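Stasstead bench, two-arm cell: weekly safety check and my comments
Filled in by Njål Forsberg, January 3, 2020

1. Stop buttons
OK. Hit both, both arms dropped out straight away. The one by the door is still stiff, and I'd like it swapped before somebody with small hands needs it in a hurry!

2. Guard door switch
OK. Opened it mid-move (slow speed, don't panic) and everything halted.

3. Drawer pull, left arm
FAIL. This is the one you've all been asking me about. On run 71 the arm kept pulling after the drawer had reached its stop. The force limit should have cut in and didn't, so the whole cabinet got dragged towards the edge before Spyros Lazarević thumped the button. Nothing broken, but I did say a rude word. The limit had been put back to the factory value after the August update and we never spotted it (me included, I signed that sheet). I've set it again and locked the page.

4. Cable to the right arm
Comment only. The coiled one lies on the table top beside the base. I'd be happier with it clipped down, and Solberg have promised me clips twice now.

5. Work at hand
Drawer job, both arms powered. Keep hands off the table while either one is live, even the arm that looks as if it's having a rest.

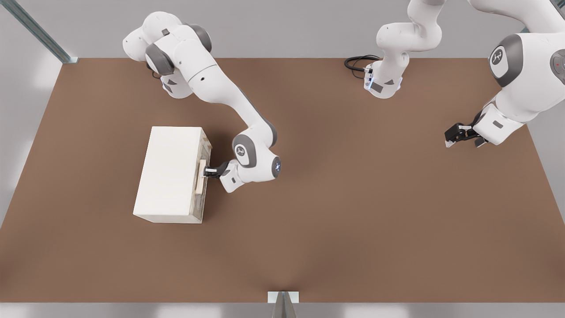
Gripper views: 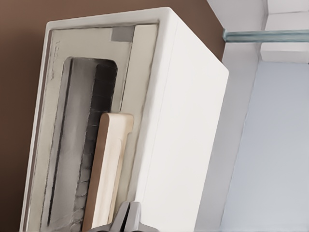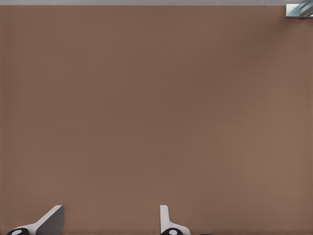
6. Gripper pads
OK, a bit shiny. We're past 2,000 grips on this set, so I've asked Sekico for a price on new ones. Please don't clean them with the orange spray, it leaves them slippery.

7. Still to do
Repeat item 3 at slow speed with two people present, one of them on the button the whole time. Spyros has the log if you want to see the force trace. Until I've signed item 3 off, no drawer runs over lunch, please.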